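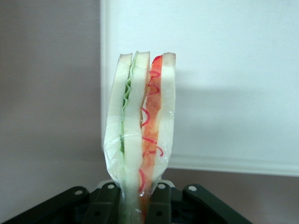 Figure 6. Bagged sandwich held by the gathered neck of the bag, cut side facing the wrist camera.

6.3 Setting the grip for bagged sandwiches

Applies to Grenberg packing cells with the two-finger gripper and wrist camera. Finish the finger alignment in 6.2 before you start. Cells at the Pledham site use recipe 356. All other sites use recipe 922.

CAUTION: Press HOLD and wait for the amber lamp before reaching past the guard. The fingers can close without warning while the cell is in AUTO.

1. Turn the mode key to TEACH and load the recipe.

2. Open the fingers fully. Wipe the inner faces with a dry cloth. Do not use oil or spray cleaner.

3. Check the screws on the fingers and linkage arms. Tighten any that turn by hand. Replace a screw with a worn head.

4. Gather the bag below the sandwich and place the neck between the fingers. Keep bread and filling clear of the grip point.

5. Close the fingers at 25 percent force. Raise the force one step at a time until the neck no longer slides under a light pull. Do not go above 40 percent.

6. Jog the wrist to the VIEW position. The cut side must face the camera, with both finger tips in view at the bottom of the picture.

7. Set the camera light to 600. If glints on the plastic hide the filling, lower the setting in small steps and take a new picture each time.

8. Press STORE. Run the pick cycle five times at slow speed, then return the key to AUTO.

Note: Loose folds in the upper part of the bag do not affect the grip. A shadow on the back panel is normal and is masked out by the recipe.

Note: If the bag slips in step 8, go back to step 4 and take up more of the neck before adding force. Too much force can split thin film.

Finger pads last up to three months on film bags. Order replacements from Firnard under the part number on the gripper label. Repeat steps 2 through 8 after every pad change.

Was this section useful? 4 comments | 11 shares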